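Peg board with shaped holes, which peg first?

murdo_k
Hello all. I am making a peg board game for my nephew, he will be four in August. It is one thick red block with holes on top, some round and bigger, some very tiny. The first peg is a star shape with ribs all along its length. It fits, but he must turn it many times before it goes down. Is the star too difficult for his age? I could stay with only round pegs.
Murdo Kinnear

Pastell
Stay with round. My daughter became angry with the star in her set and threw it behind the heater. A round peg goes in any way you turn it, so the child can win quickly.

nollton12
I do not agree with Pastell. Four years is a good age for the star. Please sand the bottom end a little, so it finds the hole more easily. I used 100 grit and it was too rough, the ribs lost their shape.

Pastell
With sanding, maybe yes. But I would still give it last, after he knows the round ones.

murdo_k
Thank you both. What color for the round pegs? If everything is red, he cannot see well what is the peg and what is the board.

D. Ridgeway
Light blue is very clear next to red. Also think about where the loose peg waits before its turn. On a flat table a round rod rolls away, and small children lose interest when they must search on the floor. I like a small stand with a heavy base and a curved back, so the rod stays upright and is easy to take from the top. Mine is black and fixed with two screws.

nollton12
A stand is too much, in my opinion. A shallow bowl is enough, and he learns to pick up from any direction.

D. Ridgeway
For a bowl the pegs must be short. With a long rod I prefer it standing, and I keep the stand in front of the block, not at the side.

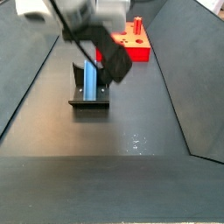
Contact us | Copyright Vular Hobby Forum | Back to top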